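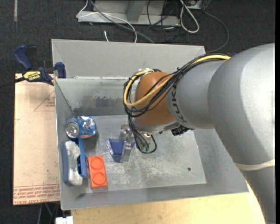
December 4, 2023

Clutter rules for the picking cell, second try. The November version was a page and a half and I'm pretty sure only the Lodden people read to the end of it. We say "cluttered bin" in every write-up and everybody means something different by it, so the main thing I want is a rule for what goes in the bin and how it gets there. My current favorite: every set has to include one thing that's squashed out of shape, one thing with a clear or shiny edge, and one plain rigid thing that any decent gripper ought to manage. The crumpled can covers the first and the orange toy block covers the last. The brush is a bonus, half bristles and half handle, and I'd like to keep it in every set just for that.

Padilla pours from a box and leaves whatever happens. Navirier places by hand. I went back and forth on this all morning and I'm siding with Padilla, with one change – if something lands propped up against a wall, it stays there. No nudging! I have done the nudging myself, plenty of times, and told myself it was only to save the run. A pick next to a wall is a different problem from a pick in the middle, and if we tidy those away our numbers look better than they should.

So, rules as they stand tonight:

Pour, don't place. Reach into the bin only after the stop is pressed and the arm is in its parked pose. Yes, even for one item.

Check the clamp before the first pick of the day and again after any contact with a wall. Put a hand on the bin and push. If it shifts at all, the calibration is suspect and you redo it before going on.

Trace the cables by eye from the upper arm down past the wrist, and then jog the wrist through its full range at slow speed while you watch the loops. I care about this one more than the rest. A loop that hangs low is fine in the middle of the bin and a nuisance in a corner, and the connectors are what will catch first. Any tie you cut gets replaced before the next run, and you write down which one.

A run is 200 attempts, with a fresh pour every 40. Don't stop early because it's going badly (or because it's going well, Brondley folks, you know who you are).

A pick counts when the item is clear of the rim and stays in the fingers through the hold. Dragging something up the wall and losing it at the top is a miss. Two items at once is also a miss, and gets its own letter in the log so we can pull those out later.

Anything with a sharp edge gets looked at before it goes back in. Dented cans do split, and fingers find the split before eyes do. Gloves are in the top drawer.

Still open: how long the hold should be. Lodden wants longer than we've been using and I don't have a strong opinion. Also what to do when an item ends up flat in a corner and the planner just refuses. I had 13 refusals today and logged 12 of them as misses, then lost my nerve on the last one and left it blank. Needs one answer for everybody. I lean toward calling it a miss, with a note.

To do: print the rules on a single side, big type, and hang them next to the stop button. Send the draft over to Navirier before they start their next set. Find out who has the other box of ties.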